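What the Open Day at Kulirlow Got Right

April 23, 2024

I have been to a lot of robot demonstrations, and most of them are made for people who will never go near a robot again. There is music, there is a host with a headset, and the arm waves at the end. Kulirlow's open day had none of that. It had folding chairs, weak coffee and a small arm working over a wooden table behind clear acrylic panels.

The props were a round wooden bowl, a pale green block and a toy strawberry. Some visitors were let down. The man next to me had driven 78 miles and said he had expected something bigger. I think he was wrong, and I want to say why. 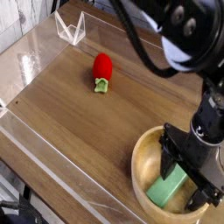
A big machine tells you very little. You see it lift a car door and you come away knowing that it is strong. You have no idea what it does badly. With a bowl and a block, anybody can judge. We have all picked things out of bowls. We know how a curved side gets in the way of your fingers, and we can tell when a grip is going to be awkward before the fingers close.

Kgomotso Msimang, who ran the table, did not talk over the arm. She told us she wanted 100 tries in the log by the end of the afternoon, good and bad, and that the sheet would be pinned by the door for anyone to read. Then she sat down. When people asked questions she answered them, and twice she said she did not know.
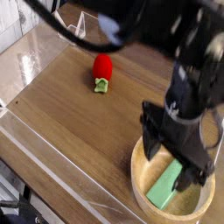 The gripper at the bowl, with the strawberry farther back on the table.

Compare that with the Bakosier show I went to in December. We stood behind a rope and watched one routine, very smooth, over and over. I asked what happened if the part was moved two inches. I was handed a brochure. Tickets for that one were $50.

A company that only shows you the smooth run is asking you to trust it. That may be fine for a toaster. It is not fine for a machine that a town like Grustberg might put in its school kitchens or its sorting plant, where 340 people work now. Those people should get to see the slow parts and the misses, and they should see them before anything is signed.

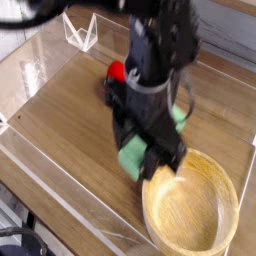
Caradog Eynon, who teaches shop at Wogan, disagreed with me over lunch. His view is that a public demonstration is advertising, everyone knows it, and a dull one only loses the crowd. He pointed out that a third of the chairs were free by two o'clock. I can't argue with the chairs. But the people who stayed were asking better questions by then, about wear on the fingers and who resets the table.

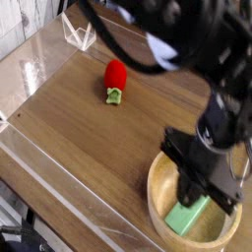 Fingers down in the bowl at the green block, Kulirlow open day.

I would change a few things. The chairs were too far back, and the log should have been on a screen where the back row could read it. A printed page on what the arm can't do yet would have helped too. Msimang says they plan to hold another one in December. I have asked for a seat closer to the table.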